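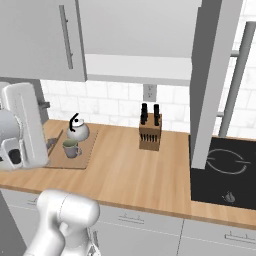
Zuletzt geändert: 20. April 2020

Bilderrahmen als Material: wie bekomme ich alte Rückwände ab, ohne alles zu ruinieren?

Abundio Palacios
Hallo zusammen, ich arbeite seit Februar an einer Wandarbeit aus gebrauchten Rahmen (Flohmarkt, Haushaltsauflösungen, ein paar von meiner Tante). Es geht um Familien, die man nicht kennt, und der Arbeitstitel ist »Mundow«, fragt nicht. Inzwischen habe ich ungefähr 100 Stück im Flur stehen und komme kaum noch ins Bad! Mein Problem: Bei vielen ist die Rückseite mit braunem Papier verklebt, und das Foto klebt innen am Glas fest. Ich will die Fotos behalten, aber beim ersten Versuch ist mir gleich ein halbes Gesicht am Glas geblieben, das hat mir richtig leidgetan. Föhn? Wasser? Und womit leimt ihr die Gehrungen nach, wenn sie aufgehen?

Fiore
Oh, schönes Projekt! Das braune Papier kannst du mit einem leicht feuchten Schwamm anweichen und nach ein paar Minuten mit einem Spachtel abschieben, das geht meistens prima. Beim Foto am Glas wäre ich viel vorsichtiger. Föhn auf keinen Fall, da wird die Schicht weich und klebt hinterher noch schlimmer. Manche alten Abzüge lösen sich im kalten Wasserbad, Tintenstrahldrucke sind dann aber sofort hin. Ich scanne deshalb immer zuerst durchs Glas hindurch, dann ist wenigstens das Bild gerettet, und danach traue ich mich ran (oder lasse es eben am Glas, sieht manchmal sogar besser aus). Für die Ecken nehme ich normalen Holzleim und einen Bandspanner, über Nacht stehen lassen.

Eleo
wasserbad ging bei mir 4 mal gut und beim fünften nicht mehr. würd ich bei sachen von der tante lassen

Brasora
Ich hänge mich mal dran, obwohl es nur halb passt: Hast du dir schon überlegt, wie du das alles aufhängst? Bei meiner letzten Ausstellung hatte ich viel weniger Rahmen und saß trotzdem bis nachts mit der Wasserwaage da. Jetzt lege ich alles vorher auf dem Boden aus und zeichne es auf Packpapier durch. Und wiege die großen mit Glas mal, die sind schwerer, als man denkt!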